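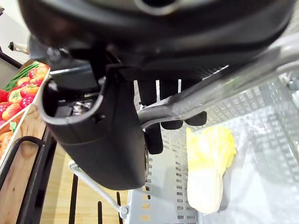
Is the Jekine two-arm picking kit worth it for a small produce store?

Posted by Styliani Spanos, April 26, 2018

We run a store with 25 produce bins and are looking at the Jekine kit through Rullby, who do the leasing here. The quote is $2451 a month with training and one service visit. It would fill pickup orders before opening, so no customers in the aisle. Has anyone used it on loose vegetables? My worry is leafy items and whether it can manage the baskets we already own. Rullby wants an answer before October pricing kicks in.
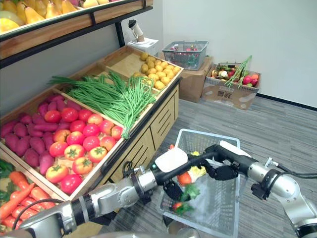
Both arms at the wire basket, cabbage inside.

Ivanyshyn

We leased one for a season. In our log it did 227 orders and a person had to step in on 946 single picks, mostly green beans and anything bundled. Potatoes and tomatoes were fine. Napa cabbage was fine if the heads all faced the same way - we had to change how we stocked. Get the service visit terms in writing. Ours did not cover travel.

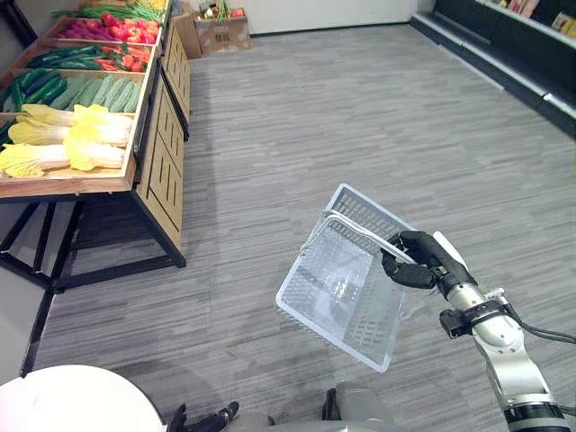
Your own baskets should be part of the trial, and I would ask Rullby to put that in the agreement. We had two kinds and one of them never worked well. A thin handle like the one on the white basket gives the fingers something to close around, but look at how the basket tilts under the hand. With a full order in it, that tilt matters. Have them carry it the length of your aisle with real weight, then set it down.

Zoia Sirko

Depends on your aisle width.
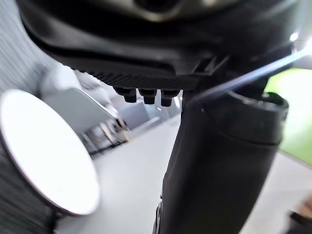 Cleaning takes longer than the brochure says. Ours got a wipe-down after every shift, and soil dust still worked its way into the hands. The underside of the housing has that strip of fine ridges, with three small black connectors hanging in a row below it, and corners like those need a soft brush. A cloth skips right over them. Also price the Cenari kit before you sign. It is slower, but the lease was month to month when I asked.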